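Serving tray

A serving tray is a flat, shallow carrier used to move food, drinks and dishes from one place to another, most often from the kitchen to wherever people have settled down to eat. It usually has a raised rim to keep things from sliding off, and it may or may not have handles. Few household objects are as plain or as widely used, and a good many families have one that has outlasted several sets of plates.

History

Flat carriers of wood, woven reed, clay and metal turn up in many early cultures, and it is hard to say where the tray ends and the platter begins. In large houses of later centuries the tray was closely tied to tea and coffee service, and silver or lacquered pieces were often put out as much for show as for use. Cheaper painted tin brought the tray into ordinary homes, where it soon picked up other jobs - holding letters, sewing things, or a sick child's supper.

In the town of Karitz, tray making was for a long time a winter trade, carried on by farm families once the harvest was in. The Wallach workshop there grew out of that trade and at its busiest turned out 700 trays in a season, most of them plain oval pieces with a low rim. The town still holds a small tray market each July. 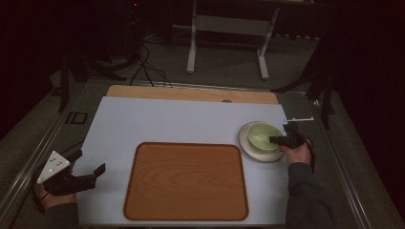

Materials and construction

Wooden trays may be carved from a single board, built up from a base with a separate rim, or pressed from thin layers of veneer glued over a mold. The pressed kind is light and holds its shape well, and the rounded corners that come with the method are easy to wipe clean. Shearer, a maker of pressed trays, uses 5 layers of veneer in its household line and 2 more in the trays it sells to restaurants, which have a harder life. Plastic, bamboo, steel and aluminum are all common too.

Some trays carry a printed pattern under a clear coat, and these can be very convincing copies of wood or stone. Plelamo listed one such design as number 2654 in its catalog, and it stayed in print long after the patterns around it had been dropped.

Use and care

Heavy items are best set near the middle of a tray, with lighter ones toward the rim. Many cafe trays have a rubbery surface that keeps glasses from skating about - a comfort to anyone who has ever carried a full one up a flight of stairs. Wooden trays should be wiped with a damp cloth and dried right away, and an unsealed one will be glad of a little food-safe oil now and then.

See also: Platter, Butler's tray, Tea service

Page last edited 11/16/20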